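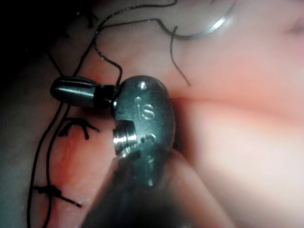

Home | Blog | About | Archive | Say hello

Can a robot do my mending yet?

9 Feb 2022

I have a pile of mending on the chair in the spare room. It has been there since January (I won't say which January) and it includes two school jumpers, a pillowcase, a coat lining and a pair of trousers that may no longer fit anybody in this house. So when people tell me the machines are coming for our chores, my first question is always the same. Can they sew a hem?

Not the straight kind, mind you. My sewing machine does straight seams beautifully and has done for years. I mean hand sewing, with a needle and a bit of thread, on something soft that slides off your knee every time the doorbell goes.

The picture at the top is the nearest thing I've found, and it's stitching in soft pink tissue! A curved needle, black thread, a metal gripper and two knots already tied, one with its little cut ends sticking out like bristles. I've been staring at those knots all week. I can barely tie off a button without the thread wrapping itself round my thumb, and there's a lot of loose thread wandering about in there as well, so I do feel a certain kinship.

What I can't tell you from one picture is how much of the work a machine could do on its own. That's the bit I always want to know with these things. A tool that copies a clever pair of hands is marvellous, but it still needs the hands, and mine are busy with the dinner.

The rest of the house isn't much further along. We have a Gundano floor sweeper, which cost 266 pounds and is very good at the middle of the room. It is hopeless with socks. It met one under the sofa last month and spent 30 minutes there until I went looking for it. I've also had my eye on the Sketosus folding cabinet, which wants 1,679 pounds from me and asks that you clip each shirt in by hand first — at which point I've done the annoying part myself, haven't I?

Cloth is the trouble, I think. A plate stays plate-shaped when you pick it up. A jumper turns into something else altogether, and thread is worse, because it goes where it likes and knots when you don't want it to. I timed myself on the coat lining last night and it took 68 minutes, including one lost needle (found, with my foot). I'd happily hand that over.

So my answer for now is no, not the mending. Floors, mostly yes. Folding, ask me when the price comes down. I've threaded a needle for the first jumper and left it stuck in the arm of the chair, where I'll probably forget about it until the weekend.

Recent posts
The Gundano sweeper, six months on
Why I gave up on the Vasconcelos window cleaner
Solberg bread maker: worth the cupboard space?
Descaling the kettle, again

Contact | Copyright 2022, all rights reserved | Back to top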